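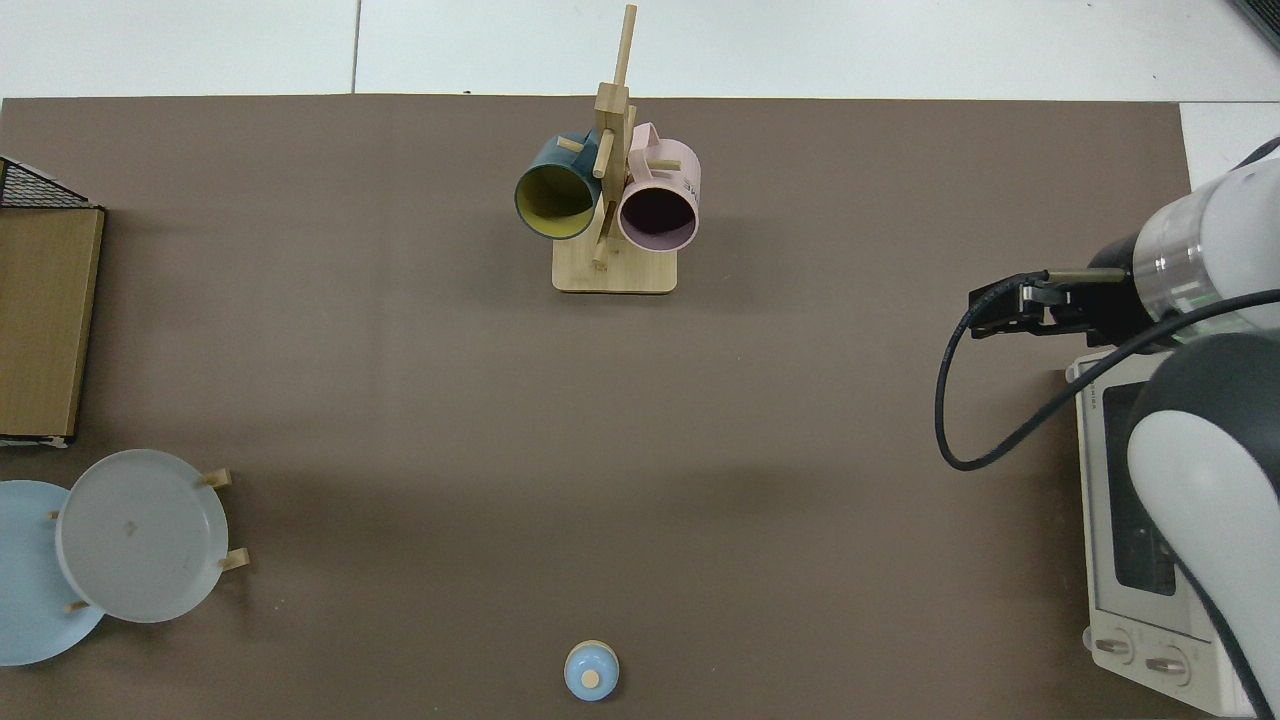
I took the Zercombe job because the ad said "spend the day with a kitchen helper, write down what you think," and I have been writing down what I think for free my whole life.

The showroom was upstairs from a tile shop, and the woman who ran it was Auður Blöndal. She shook my hand and then shook it again, like she'd forgotten the first one. She gave me a clipboard with 200 questions on it and a pencil from some hotel.

"Be mean," she said. "The last reviewer was so polite. We learned nothing!"

The product was called the Manar. You get two arms, a table to bolt them to, and a person from Zercombe who comes over to set it all up and (Auður promised) leaves again the same day. It was supposed to put your dishes away while you did something better. Question one asked what I would do with the time. I wrote "sit down."

Then I sat down, and I watched it work.

I should tell you that I live alone and I own exactly the dishes I need. My mother was the one with the dishes. She had a bell, too, a little one she kept by the stove, and when she rang it you came and dried, and there was no use pretending you had homework. So I'd been looking at that bell on the table all morning and not saying anything. 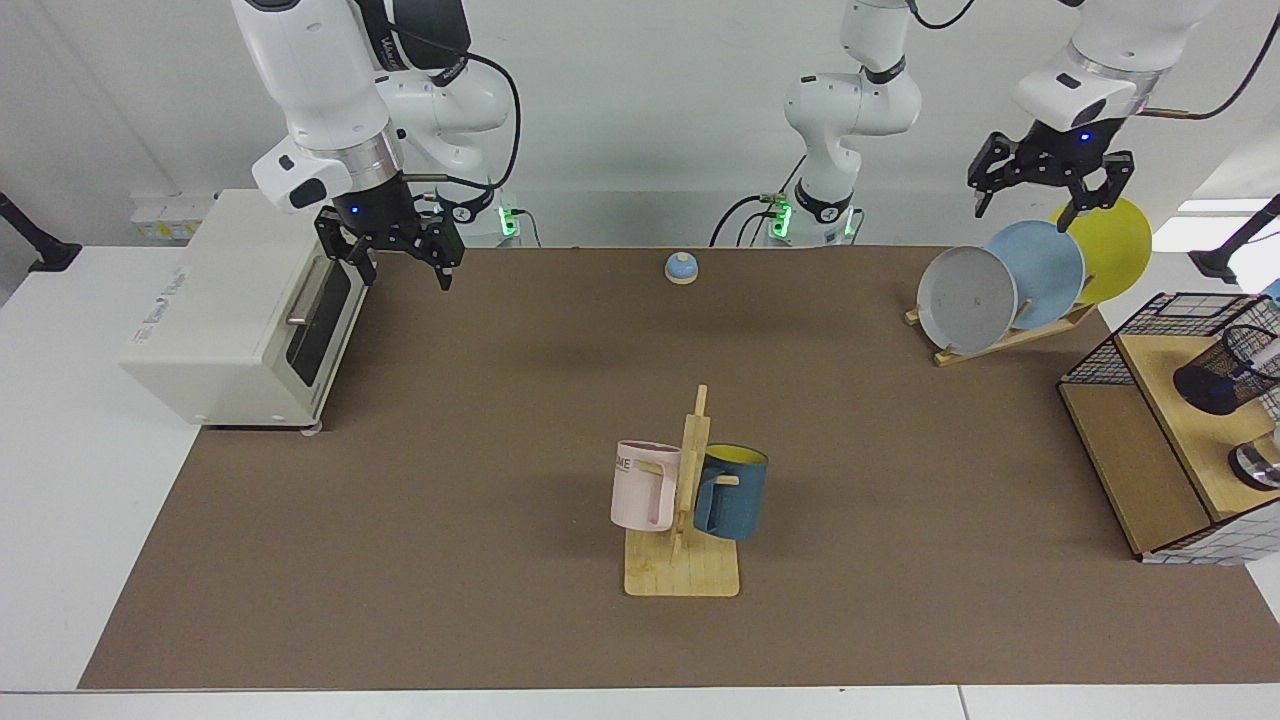
The Manar at the plate rack, Zercombe showroom, April.

"What do you feel?" Auður asked me.

"Is that on the clipboard?"

"It's question 10."

I said I felt like I was at somebody's house and they wouldn't let me help. She loved that. She made me spell out every word so she could get it down on her own pad, and then she wanted to know if it was a good feeling or a bad one, and I said it depended on whose house.

She told me they'd started out at a bigger company, Dulum, where she'd spent years on a machine that folded hotel sheets. It was fast and it was loud and she'd hated it. What she wanted was something slow enough that you could drink your coffee next to it. I said it was certainly slow enough. She wrote that down too, a little less happily.

By then I'd gotten to the part of the form about noise, and I had to put the pencil down and listen. There was a sort of hum, with a softer hum under it, like a neighbor's radio when you can't make out the song. I gave it a 2. Then I couldn't remember if 2 was good.
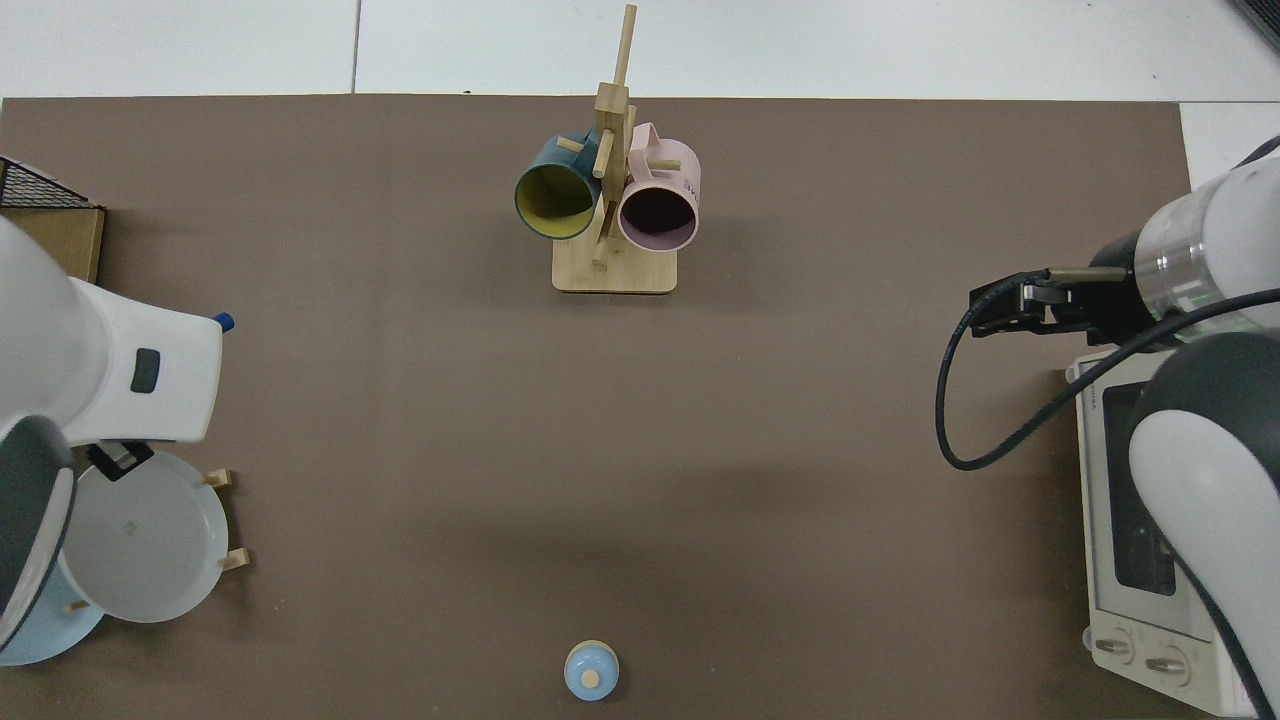
My mother dried plates on both sides and then held them up to the window, every one, even the ones for the dog. I used to think she was looking for spots. I caught myself leaning over to check the Manar's work the same way, squinting, with my head on one side, and Auður saw me do it.

"You're looking for something," she said.

"Spots."

"There's a question for that."

There was, way at the back, after the ones about price. The price, by the way, was more than I paid for my car, and I put that in the margin with two lines under it, because she'd asked me to be mean.

I stayed until the tile shop closed. I'd answered everything but the last one, which wanted to know if I'd have a Manar in my own home, yes or no, with no room to write. Auður went to find our coats. I reached across and rang the bell, just lightly, and she called from the hallway, "Coming!"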